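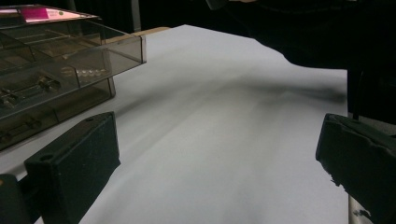 Ticket 3693
Status: Closed
Product: Jumix Stock, desktop version
Category: Export / web store connector
Opened by: Huamán (store account)
Subject: Web store shows old stock counts for part of the catalog every morning

Original message

We sell buttons, zippers, thread and fabric by the yard, over the counter and through our web store. Stock is kept in Jumix on the PC in the back office. Every night at 1:30 a.m. Jumix exports the stock file and the Clostura connector picks it up and updates the web store. This worked without trouble until the start of September.

Since then part of the catalog doesn't update. We sell the last card of a button during the day, Jumix shows zero, and the next morning the web store still says it's in stock. We have had to cancel orders and write to customers. Other items update fine.

Things we already tried:
– restarted the PC
– restarted Clostura
– ran the export by hand from the Tools menu (this fixes everything until the next night)
– logged out of the web store and back in

No error message in Jumix. Clostura shows a green check mark for every night.

Reply from support

Thanks for the report. Please send us the following:

The Jumix version, from Help, About.
The export log for the last few nights. It is in the Jumix data folder, under Logs.
The item codes of a few products that did not update, and a few that did.
Where the export file is saved. If it is on a network drive, tell us what kind.

Please don't change the export settings for now. If you need correct counts in the store, run the manual export in the morning as you have been doing. It won't affect the logs we need.

Reply from customer

Logs attached. The version is the current one; it updated itself in August. The export file goes to a shared folder on a Dravmont storage box which sits next to the router. We moved it there in the summer because the office PC was running out of disk space. Before that the file was on the PC itself.

Products that did not update: most of the zippers, all of the thread, the wool blends.
Products that did update: buttons except for the newest ones, bias tape, cotton prints.

I went through the list with the codes sorted, and the ones that fail are all toward the end. Codes starting with A to M are good. After that it gets mixed and then nothing updates at all.

Reply from support

That is useful. The order of the codes matters, since Jumix writes the file sorted by item code.

We looked at the logs. On the Jumix side every export finishes normally. Your catalog is written in blocks of 200 rows, and every block is there. So the complete file does exist at the end of the export. What we can't see from these logs is what Clostura reads.

In Clostura, open Settings, Diagnostics, and set the log level to Detailed. Leave it overnight and send us the connector log in the morning. The file gets large at this level, so please turn it back to Normal afterward.

One more question. Are the clocks on the PC and the storage box the same? The box has its own clock, shown on the status page in its web menu.

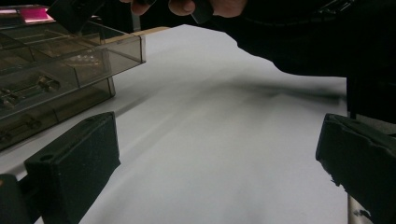 Photo: Huamán, work table

Reply from customer

Connector log attached. The clock on the storage box is slow by 2 minutes compared to the PC. I didn't correct it because you asked us not to change things.

I also noticed the product photos did upload last night, including the ones for items whose counts were wrong. So the connection to the store seems to be all right. Photos are in a different folder on the same box.

Is it possible that we have too many items? Somebody in a sellers' group said the web store plan has a limit of 2000 products. We are over that if you count every color of thread separately.

Reply from support

The 2000 limit you read about applies to products and not to variants, if it applies to your plan at all. Thread colors are set up as variants in your catalog. A limit would also block the manual export, and that one works every time. We are ruling this out.

The photos use a separate job with its own schedule, so it makes sense that they arrive.

The connector log shows the cause, or most of it. Clostura opens the stock file while Jumix is still writing it. It reads down to the last row that exists at that moment, finds a properly finished row there, and treats the file as complete. Everything after that point is skipped, and items missing from the file keep their old count in the store. From the connector's point of view there was no error, which explains the green check mark.

While the file was on the PC, the export was finished long before Clostura looked at it. Writing the same file to the storage box takes longer. With the file on a shared folder, Clostura also can't see that another program still has it open.

We would like to test this before you change anything permanently. Tonight please do the following:

1. In Jumix, go to Tools, Scheduled Jobs, Stock Export. Leave the start time at 1:30 a.m.
2. In Clostura, go to Schedule and change the pickup time to 3:00 a.m.
3. Make sure "Start when file changes" is not checked on the same page.
4. Save, then close the Clostura window. It keeps running in the tray.

Send us both logs in the morning.

Reply from customer

Done. Number 3 was checked. I don't remember ever checking it.

This morning nothing updated at all, not even the buttons. Clostura has a gray mark where the green one used to be. I ran the manual export again before we opened.

Reply from support

The connector log stops at 1:58 a.m. and starts again at 7:41, and the Jumix log has a gap over the same hours. This looks like the PC going to sleep. Previously the pickup began while the export was running, so the computer was still awake for it. With the later time it had already gone to sleep when the pickup was due.

In Windows, open Settings, System, Power, and set sleep to Never for when the PC is plugged in. The screen can still turn off. If you prefer to keep sleep on, an alternative is to move both jobs to the evening, shortly after closing. Either is fine for us.

Please keep the pickup at 3:00 a.m. for one more night if you choose the first option.

Reply from customer

I set sleep to Never. The PC was already set to stay on at one time, I think, but a Windows update may have changed it back.

This morning everything is correct. I compared the zippers and the thread in Jumix against the web store, plus some of the wool. There was one wrong count, a navy separating zipper, but that was our own mistake. It had been entered twice under two codes. I merged them.

I'll watch it for a few days before you close this.

Reply from support

Good. Two things we recommend now that the cause is known.

First, turn on "Write to temporary file" in the Jumix export settings, under Advanced. Jumix then writes the export under a different name and renames it when it's finished. Clostura only looks for the final name, so it can't open a half-written file, whatever the schedule is. This option is off by default for exports that were set up in older versions, and yours is one of those.

Second, set the storage box to get its time from the internet. In the Dravmont menu it's under System, Date and Time. The slow clock did not cause this problem, but it makes the logs hard to compare and could confuse the connector if "Start when file changes" is ever used again.

You can leave the pickup at 3:00 a.m. There is no benefit in moving it back.

Reply from customer

Both done. The temporary file option was grayed out until I closed the export window and opened it again – maybe worth a note in the manual.

Four mornings now, all counts correct. One question before we close: when we do the yearly count, we usually run the export by hand several times in the same evening. Is that a problem with the new setting?

Reply from support

No, that will work. Each manual export replaces the previous file once it's complete. Wait for the "Export finished" message before you start the next one. If you want the store to stay unchanged until the count is done, pause the schedule in Clostura and resume it afterward.

We have passed the note about the grayed-out option to the people who maintain the manual.

Closing notes (support)

Cause: connector read the stock file from a network folder before the export was finished. Rows at the end of the file were skipped without an error.
Fix: temporary file option enabled in Jumix, file trigger disabled in Clostura, pickup moved to 3:00 a.m., PC sleep disabled.
Also changed: time sync enabled on storage box. Duplicate item code merged by customer.
Open item: connector should warn when the row count is much lower than on the previous run. Entered as a feature request, no release planned yet.

Reply from customer

Thanks, you can close it. Log level is back to Normal.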